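Review: Edwood Tabletop Flag and Banner Kit

Our association marks the old country's independence day every September with a hall dinner, a short program of speeches and a lot of bunting. Last year I was put in charge of decorations and ordered the Edwood kit, which is sold for national days and similar events. I used it once for a full hall and again for a smaller lunch, so I can say how it holds up.

The kit comes in a flat carton. You get 36 small paper flags on sticks, weighted stands to go with them, two lengths of string banner and a large cloth flag with four grommets. You pick the country when you order. Edwood had ours in stock, which the other supplier I tried, Rilteo, did not.

The colors are right. That matters more than it sounds. Ghizlane Tahiri, who speaks at the dinner most years, has sent back flags before for having the wrong shade of blue, and she had no complaint about these. The coat of arms on the cloth flag is printed clearly on the front and a little faint on the back.

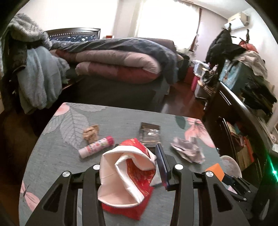
Assembly is where the kit loses points. The paper flags come unattached, and each one has to be wrapped around its stick and glued. The adhesive strip supplied is weak, and several flags had slid down by the time the speeches started. For the lunch I skipped the strip and used an ordinary glue stick, the kind with the pink cap, and those flags stayed put all afternoon. Allow about 40 minutes for the full set if two people are working.

The stands are good. They are heavy enough that a sleeve brushing past doesn't knock them over, and they have felt underneath. The string banner is thinner than I would like. One length tore at a knot while Mikkel Juhl was taking it down, and we mended it with tape. Indoors it is fine. I would not hang it along a parade route or on a porch in wind.

Storage could be better. The carton is not made to be reopened and the flags don't fit back in once they are on their sticks. I keep ours in a shoebox.

Edwood sells a larger version with 46 flags and a third banner. For a hall with long tables I would get that one. For a family meal or a classroom, the standard kit is plenty.

Four stars for the cloth flag and stands, two for the adhesive. I will order again this year and bring my own glue.

Signe Thorlacius
March 31, 2026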